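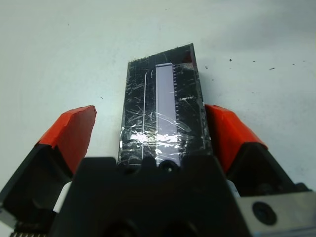
Ilídio Tavares asked last term whether scratches on a black plastic part should count against its grade. They do, but only in the surface column. Keep surface and function apart on your sheet.

Unit 4: Worn plastic parts

Glossy black plastic shows every mark. Fine white scratches, scuffs and curved scrapes are all surface wear, even when they cover most of a face. Write down which way they run. Marks in many directions go under "mixed."

A long straight line needs a second look. It can be a scratch or a molded groove, and under one lamp the two look the same. Tilt the part, then draw a fingernail across the line. If you still can't tell, write "line, not identified."

Small teeth and notches get their own row. Look for missing teeth and uneven spacing. Don't clean between them before the first entry.

For practice, grade sheet 49 in the Soltska binder. Use pencil.

Reading: Esteves, chapter on abrasion. Skip the tables on metal.

Sheets are due in October.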